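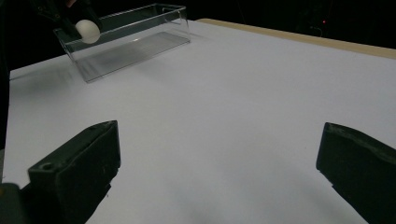
About Grenutari

We're a small evening language school. Dutch and French mostly, Spanish when we have a teacher for it. Adults only, beginners very welcome. Been going 11 years, same building on the corner above the Vandenberghe bakery, same creaky stairs.

Femke Koster started it with one class and a borrowed whiteboard. She still teaches Dutch 1 and still marks all the homework by hand. Now there are seven teachers, most of them part time, most with day jobs.

How we teach

Small groups, 13 people max. You talk from the first night, even if it's just your name and what you had for lunch. Grammar comes in when you need it. No headphones, no apps. We do use the Tririco workbooks for French – the listening parts are good, the cover is ugly, you get used to it.

Classes run 7 to 8:30 in the evening. Doors open a bit before. Coffee is free, bring your own mug if you can becuase ours keep leaving. 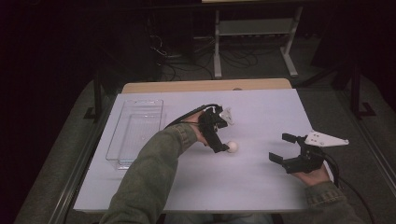 White ball on the table, two grippers at work.

The rooms

Two classrooms and the long room at the back. The long room has the good light and the bad radiator, so bring a sweater from October on. Conversation night is in there, first come first seated. Parking is behind Derkon, free after 6. Please not in front of the bakery, they load early and they've been nice to us.

What people ask before they sign up

Do I need to take a test? No. We have a short chat by phone and put you where you fit. Wrong level? Switch in the first two weeks, no charge.

Can I miss a class? Sure, everybody does. Femke sends notes the next morning. The French teachers send them when they remeber.

Is there a certificate? A paper one from us, signed. For the official exams we can help you get ready, but you book those yourself. 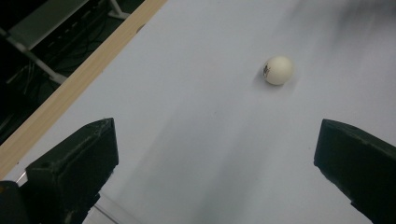
Fees and sign up

Terms are 5 weeks or 11, your choice. Pay by term, or split it in two. Students and over-65s get a discount, just ask at the desk. Next beginners group starts in April – Dutch fills first, so call or stop by.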